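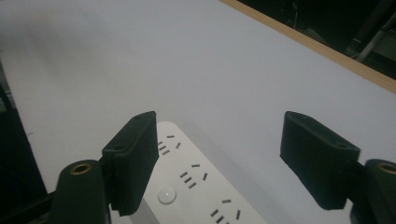 Moving to Adum in August – which side of town?

mapleporch
Two of us plus a dog, relocating for a job at the Hoshino campus. We've looked at rentals in Grernoder and at a house near downtown Adum. Rent is 200 a month less in Grernoder. Is the drive bad? I start at 8 a.m.

tr_lindell
I did that drive for 2 years. Route 9 is fine until the school zone, then it crawls. Leave before 7:15 and you won't notice. I'd take the cheaper rent.

quarrybird
I'd go the other way. Grernoder has one grocery store and it closes at 9. Downtown you can walk to the library, the farmers market and the lake trail. You'll spend the 200 on gas and eating out.

tr_lindell
Not in my case. I spent less out there. No place to spend it.

quarrybird
That's sort of what I mean.

2148_elm
Has OP looked at Simus? It's the neighborhood just east of the campus, mostly ranch houses from the seventies. Fenced yards, so good for the dog. Most landlords there want a pet deposit. Ours was 1000, and we got all of it back.

mapleporch
I hadn't heard of Simus. Is it loud? The map shows the rail line next to it.

2148_elm
Freight comes through at night. We stopped hearing it after a month. The streets north of the park are quieter.

gutterball
I never stopped hearing it. Lived on the south side and moved when the lease was up. Go stand there at 11 p.m. before you sign anything.

quarrybird
Agree with that. Also ask about the basement. The south side takes water in spring.

mapleporch
Thanks, all. Grernoder is off the list, sorry tr_lindell. We'll see two places north of the park and the downtown one again.

tr_lindell
No offense taken. Check the water bill downtown – it isn't included in most of those houses.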